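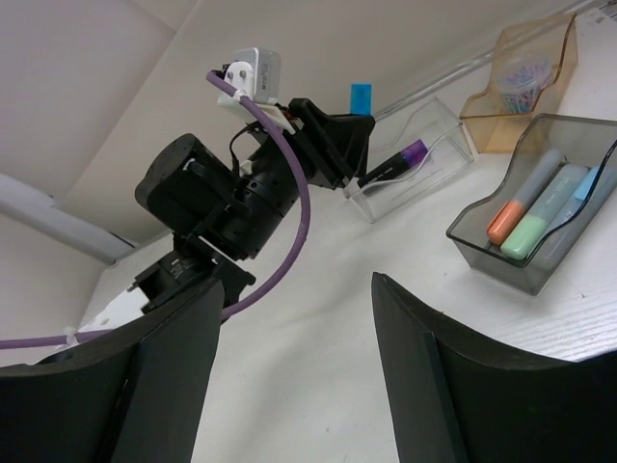 Fig. 4. White worktop, fine dark specks, soft shadows.

Section 5. Setting up and looking after the white top

Applies to all Clerkiritz bench tops in gloss or satin white. If yours is the oiled top, skip to the next section, none of this is for you and some of it will ruin the finish.

Read through once before you start. Tools: level, tape, the hex key from the hardware bag, two soft cloths, a bucket, plain dish soap. Second person for the lift.

Getting the top onto the frame

1. Frame first. All four feet on the floor, leg bolts finger tight only.
2. Peel the film off the underside. Leave the film on the upper side for now.
3. Lift the top with two people, one each end. Don't slide it over the frame, the corner brackets will scratch the underside and then you'll have chips on the edge band.
4. Line up the holes. Long slots go at the back.
5. Start every screw by hand. All of them in before any of them get tight.
6. Tighten corner to corner, like a car wheel. Snug is enough. Stop when the washer stops turning.

CAUTION: Use only the screws in the bag marked T. The ones marked L look the same and are longer. They will come up through the surface.

Leveling

1. Put the level along the front edge. Turn the feet until the bubble sits.
2. Same along the left side, then corner to corner.
3. Now tighten the leg bolts.
4. Check the front edge again. It will have moved a bit. Adjust.

Note: on carpet, wait overnight and redo step 1. On a sloping garage floor you may run out of thread on one foot. Gornora sells the tall feet, part 366, they fit the same socket. Ask for the ones with the lock nut.

Taking off the film

Peel from a corner, low angle, slow. Room temperature is best, 70 degrees F or a little over. Cold film tears into strips and you'll be there all afternoon. If it leaves glue behind, rub it with a cloth and a drop of cooking oil, then wash with soap. No razor blades. No scouring pads.

Once the film is off the surface needs 12 days to reach full hardness. You can use it in that time but go easy. No clamps, no hot mugs, no tape. Especially no tape.

First wash

1. Warm water, a small squirt of soap.
2. Wipe the whole top with a damp cloth, back to front.
3. Rinse the cloth, wipe again.
4. Dry with the second cloth right away. Leaving it to air dry is what makes the cloudy patches people call us about.

Specks, marks and haze

A white top shows everything. Most of what you'll see is dust, pencil, or bits off the bottoms of things. Before you scrub, work out which kind you have.

Loose specks. Brush off with a dry soft brush. Don't wipe dry grit with a cloth, it drags.

Specks that stay put. Damp cloth, hold it there a minute, then wipe. Still there? Run a fingernail over it. If you feel a bump it's stuck on, soap again. If it feels flat it could be in the finish, see Warranty.

Gray rub marks. Usually rubber or metal. White eraser, light pressure, then wash. Test the eraser in a back corner first, satin tops can come up shiny.

Ink. Rubbing alcohol on a cotton swab, dab dont rub. Rinse with water after.

Haze near a window or under a lamp. Often just soap left over. Wipe with clean water and dry it. If the haze only shows from one angle and the surface feels smooth, that's normal glare on gloss.
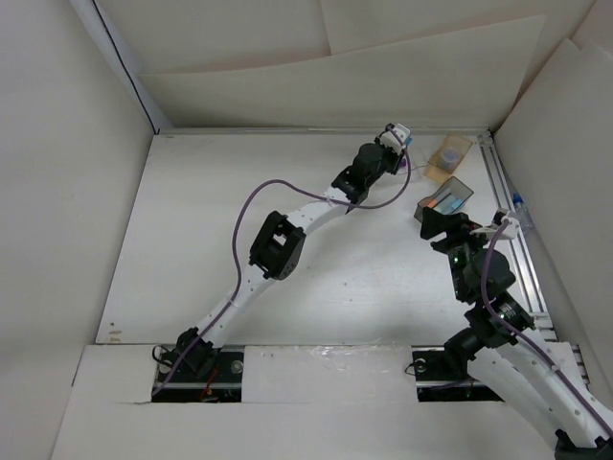
Check from more than one side before deciding you have a flaw. Get down low, look toward the light, then walk round and look with the light behind you. A real dent shows both ways. A reflection moves when you do.

CAUTION: Never mix bleach with any other cleaner. Never use acetone on the edge band, it melts.

Lighting over the bench

Not strictly our department but it comes up a lot. One strong lamp straight overhead gives you a bright patch in the middle and hard shadows under everything. Two softer lamps, one each side, is easier on the eyes. The Allbridge clip lamp fits the rear rail without drilling. Keep any bulb a hand's width off the surface at least. Run the cord down the back leg and clip it, do not let it hang across the front.

Mounting things to the top

1. Mark the spot in pencil. Look underneath first for the steel cross bar.
2. Masking tape over the mark, after the hardening time, so the bit doesnt wander.
3. Drill from the top with a sharp wood bit, slow. Block of scrap wood clamped under.
4. Seal the raw edge of the hole with clear silicone. Water gets in otherwise and the core swells.
5. Peel off the tape the same day.

Clamps: put a pad under the jaw. A square of felt or old mouse mat is fine. Bare metal jaws leave a ring.

Note: heavy vises go over a leg, never mid span.

Regular care

Weekly: dust, damp wipe, dry.
Monthly: check screws. Don't over tighten.
June, or whenever the humid weather starts where you are: slacken the rear screws a quarter turn so the top can move in the slots. Snug them again in fall.

Warranty

Covers specks or bubbles in the finish, lifting edge band, warping over the length of the top. Does not cover burns, solvent damage, L screws. Take two pictures, one close up and one from farther back, and send them with the order number to Xóchitl Bermúdez at the parts desk. Tops bought through Solís go back through Solís, we can't process those. Crisóforo Villaseñor handles edge band repair kits, allow about five working days.

Section 6 covers the oiled top. Drawers and rails are in the separate booklet.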